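Why is wool warm?

Wool comes from the coat of a sheep. Each hair is called a fibre. Wool fibres are not straight. They have tiny bends in them called crimps, a bit like a spring.

Because of the crimps, the fibres can't lie flat against each other. Little pockets of air get trapped in between. Air is slow to carry heat away, so the warmth from your body stays close to your skin.

From fibre to jumper

After shearing, the wool is washed and combed. Then it is twisted into a long thread – this is called spinning. The thread is known as yarn.

To knit, you pull one loop of yarn through another, again and again. The loops can open and close, so knitted cloth stretches when you bend your arm.

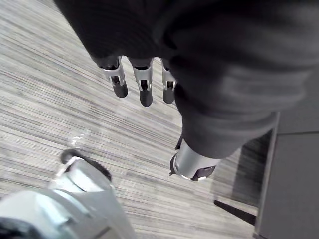
Dark grey knitted fabric falls in soft folds.

Many knitted clothes have ribs, which are raised lines in the cloth. You often find them at the cuffs and the neck. Ribs are extra stretchy and spring back into shape.

Try it yourself

Look closely at a knitted sock with a magnifying glass. Can you find a single loop? Pull the sock gently and watch what the loops do.

Word list
Crimp: a small bend in a fibre
Yarn: thread used for knitting
Shearing: cutting the wool off a sheep

Written by Edem Issahaku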